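Plastic Cups and Bowls: Living With the Cheap and Cheerful
Household tips from Maxine Hinds

Every house has a cupboard you open with one hand while holding the other underneath, ready to catch. Ours holds the plastic: picnic bowls, children's cups, the odd survivor of a set bought in April for a barbecue that was rained off. At the last count the Hinds household owned 44 pieces, which is a lot for people who mostly eat off china in front of the telly.

Start by getting the whole lot out. Don't sort inside the cupboard, you'll only bang your head. Clear a table, put a cloth on it so nothing skids, and spread things out until you can see what you own. You will find cups inside bowls, where somebody was being clever.
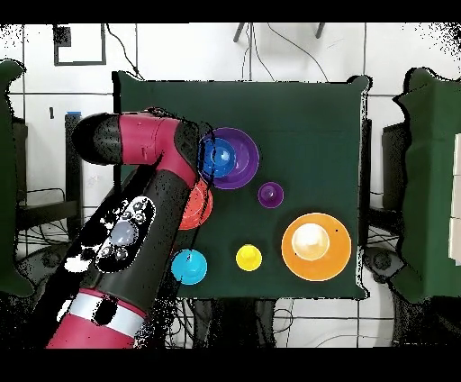
Should cups be stored inside bowls?

Only if they sit well below the rim and you use them together. A cup that pokes out stops the next bowl from nesting, and you end up with a tower that needs a handrail. Keep cups in one column, bowls in another, and save the mixed stacks for the picnic bag.

Next, wash anything that has been at the back for more than a season. Plastic holds on to grease in a way that glass doesn't, and cold water merely moves it about. Use hot water, a decent squirt of washing-up liquid and a soft cloth. Green scourers leave scratches, and scratches hold tomato sauce until the end of time. For stains, make a paste of bicarbonate of soda and water, leave it on for 50 minutes and rinse. I once tried a tub of Pestard cleaning powder from the market instead. The stain stayed and the smell moved in with it.

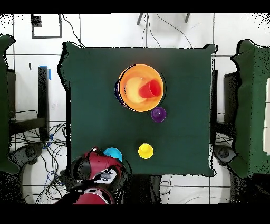
Drying is where most of us cheat. Plastic comes out of a dishwasher with a puddle in every hollow, and if you stack it like that you'll have a musty cupboard by the weekend. Turn everything over on a tea towel, go and do something else, then turn it back and wipe the ring round the base, where the last of the water hides.

Now the stacking. Largest at the bottom, smallest at the top, and every bowl sitting flat in the one below. It sounds too obvious to print, yet I share a home with a grown man who builds the other way up and then closes the door quickly. If a stack leans on the table it will lean a good deal more on a shelf.
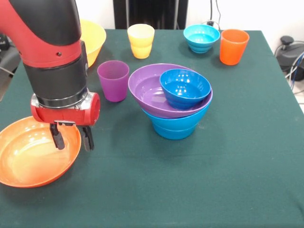

Two bowls stuck together? Put cold water in the inner one and stand the outer one in warm water for seven minutes, then twist gently. Don't use a knife. I have the Horgan butter knife to show what happens, and it is now a Horgan tin opener.

Lids deserve their own basket, upright, like records. Any lid that fits nothing goes, however hopeful you feel about it.

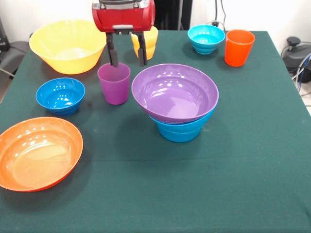

Colour is more useful than people give it credit for. If your set is a jumble, give each person a colour and the arguments over whose drink is whose drop by some 954 a year. A purple cup and a yellow cup are hard to mix up, even before breakfast. Two blues will start a war.

Anything cracked goes in the shed for screws, or for potting compost. The rest goes back in the cupboard, and you can shut the door at a normal speed.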